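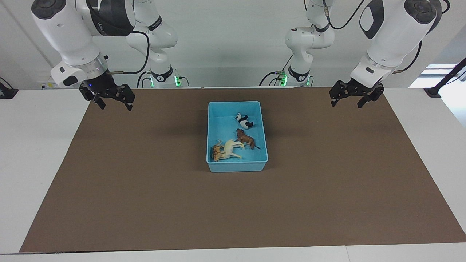

Llevo desde noviembre nadando con las gafas Drekex Mengal, tres sesiones por semana en piscina de 25 metros y alguna travesía en aguas abiertas cuando el tiempo lo ha permitido. Las compré para sustituir unas suecas que me dejaban marca hasta la hora de comer. Vienen en una funda rígida que, una vez en casa, apenas uso: las gafas se quedan en una bandeja de plástico. En una bandeja así se airean mejor que dentro de la funda y las lentes no rozan con nada si se dejan boca arriba.

El ajuste es lo mejor del producto. La junta es de silicona blanda, más ancha que la de unas gafas de competición, y se asienta bien en el hueso sin tener que apretar la goma. En la caja vienen puentes nasales de 2 tamaños además del que trae montado. Yo cambié al pequeño el primer día. La operación es algo incómoda, porque la pestaña entra muy justa, pero una vez colocada no se ha movido.

En series de 100 y 200 no entra agua. En los virajes tampoco, y en las salidas desde el poyete me ha entrado algo en el ojo izquierdo unas pocas veces, casi siempre por llevar la goma demasiado baja. Para competir en velocidad buscaría otra cosa. Para entrenar fondo me parecen adecuadas. En los días de 1000 continuos me olvido de que las llevo puestas.

La visión lateral es buena y permite ver al de la calle contigua sin girar la cabeza. Hacia delante, en cambio, el borde superior tapa un poco al levantar la vista, y en el mar se nota a la hora de buscar la boya.

El antivaho aguantó bien hasta febrero. Después empezó a fallar a mitad de sesión, primero en la lente derecha. Con el spray Flestden se arregla, aunque hay que aplicarlo cada vez y aclarar bien, que si no escuece. Las Elum que tenía antes duraron menos en este aspecto, pero costaban la mitad.

La goma es doble y se regula por detrás. Con gorro de silicona resbala algo si no se separan las dos tiras. El cloro le ha quitado color, sin que haya perdido tensión por ahora.

Pesan poco, no hacen ruido al guardarlas y el espejado de las lentes sigue entero salvo un arañazo, culpa mía, por meterlas sueltas en la mochila con las palas.

A favor: ajuste, comodidad en sesiones largas, visión lateral.
En contra: antivaho, cambio del puente, visión frontal en aguas abiertas.

Nota: 7,5 sobre 10. Las volvería a comprar para entrenar.

Publicado el 2 de julio de 2022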